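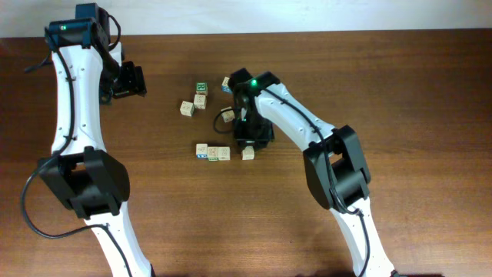

Small cubes on the brown tabletop.

Tables and Small Things: Gallery
Posted Nov 21, 2021

This page collects the table pictures from the Prallgate site. The full set has 434 pictures and takes a long time to load, so only one is shown on this page. The rest are listed by name further down, with a line or two each, and can be asked for by number.

The subject is plain tabletops and the small things that get set out on them: cubes, pegs, tiles, buttons. Most of the sets on the list are old classroom or counting sets. A few are game pieces. The tables are whatever was in the room at the time.

The picture at the top is number 3116. The grain runs sideways in thin streaks, some darker and some lighter, and the cubes lie toward the center left. I like this table for cubes. A painted top shows every scuff, and glass gives a double of everything set on it.

Other pictures in the set

Duangkaew tiles
Square tiles in a shallow tray, with the lid beside it. Two of the tiles are chipped at the corner. The tray is the original one and still closes properly.

Pesstead pegs
Short pegs on a gray desk. The set was sold in August to a school that wanted it for sorting practice. The board that goes with it is in a separate picture.

Zorovano counters
Flat round counters in stacks of 20. They slide on a smooth top, so they were put on a cloth. The cloth has a crease that I never got out.

Buttons, mixed
Coat buttons and shirt buttons from a tin. No two rows match. This one gets more requests than any other on the list.

Dominoes on a kitchen table
A full set, face down. The table has an extra leaf in the middle and the join shows clearly. It was replaced the next year with a narrower one.

Cubes in a box
A different set of cubes, packed in 3 layers with card between them. The box is a little too deep, and the top layer shifts when it is carried.

Notes on tables

People write to ask how to keep a wood tabletop in decent shape when it gets used for this sort of thing every day. I wipe mine with a damp cloth, dry it with another one, and keep spray polish off it. Pieces with rough edges go on felt. Crumbs and grit do more harm than cubes ever will, so brush the top before setting anything down.

For storage, a tin or a lidded tray works better than a bag. Cubes in a bag rub against each other and the corners go first.

Ordering

Prints come in one size, on matte paper. Give the picture number and the name of the set. If you only know the name, send that and I will look it up.

Back to gallery list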